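## From the playroom end

I spent most of a December evening on the floor sorting the odds and ends for the toy swap, and I'd forgotten how much fun it is! Kwame Eshun had already done the puzzles (bless him), so I got the squashy stuff, the bouncy stuff and a whole bag of doll shoes. Wash what you can before you bring it, please, and tape your box lids shut.

My favorite color of the whole pile has to be this yellow-green. I kept putting it aside and going back to it, and I may well be first in line when the doors open at 6.

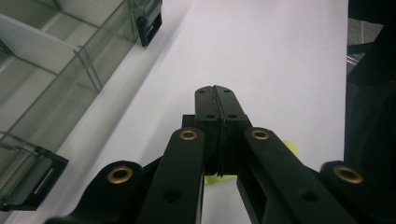 ## Still wanted

Board games with all their pieces, and picture books. Drop them with Athina Ververidis.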